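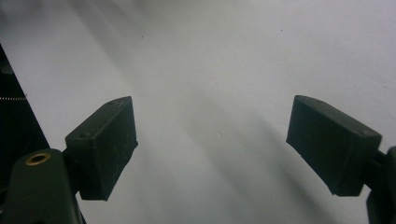 Sustgate open weekend, the worktops bit. Quick page this, will tidy it up when I get a minute. We had the long room at Flustwood for October and most of what got looked at was surfaces, plain ones, the sort you wipe down and forget. Pale ones show everything. A couple of tiny dark specks on white and your eye goes straight to them, then the faint round mark near the middle, which you'd miss completely in worse light. Soft grey shadows across the lot as well. I like that, others wanted it brighter.

Few notes for those who asked at the door:

Sheets were from Grakelari, seconds, over 400 in the stack when we started. Not all pale. The pale went first.

Cleaning: warm water, bit of washing up liquid, soft cloth. No scourers please!! Sipos paste is fine on stubborn rings but go easy, and dont leave it on over lunch.

Offcuts are in the 2 crates by the back door, help yourselves. Bring a bag. Anything with a sharp corner gets a strip of tape on it first, tape is on the hook.

Next one is at Flustwood again, same room, doors at ten. We can fit 100 in if the side tables go out to the corridor, so come early and grab an end. Tea on from half nine, bring your own mug as we ran short.

More pictures when I've sorted them, probaly by the end of the month. If you took any good ones send them over and say if you want your name on it.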